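Search tickets, parts, logs

Ticket 157: gaps in the PC strip-down example set
Project: Bollitent
Opened 2021-08-05, site Grirnport

Summary: the policy trained on our first 3,963 examples goes for the long blue plastic part nicely, then drifts on the way to the holder plate. I went back through the wrist camera views and I think we can fix this with better examples, no change to the model. Quite excited about this one!

First thing I looked at was the blue part still down among the computer's insides, with the plate on the ribbed wall behind.

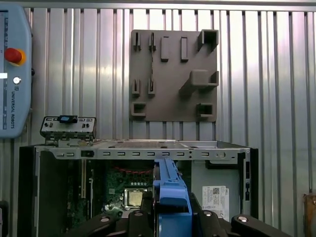
Wrist view, blue part in the gripper, holder plate on the wall behind.

Views like this are lovely to learn from — part, board and plate all in one go. The trouble is that we have plenty of them and they all look much the same. Willems suggested varying the start pose, so I'm adding 70 new runs with the case shifted and turned a little each time.

Second problem is clutter. The wiring hides things when the gripper sits deep in the case.

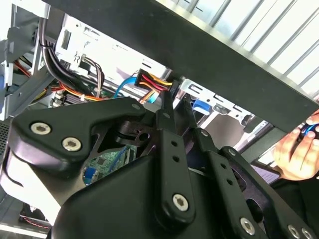

I'd like to keep the cluttered runs in and tag them, so we can train with and without. Last time we threw out anything messy and the Clavel build got worse at cables. Tag name is "busy", lower case please.

Third: the approach to the plate. Drift shows up here more than anywhere, and 6 of the old runs have no usable frames for it at all.
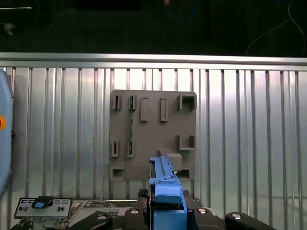 Approach to the plate, tip of the blue part near the lower right block.

Asking for slower demonstrations over the last stretch, and a short pause before letting go.

Status: open, retrain queued once the new runs are labelled.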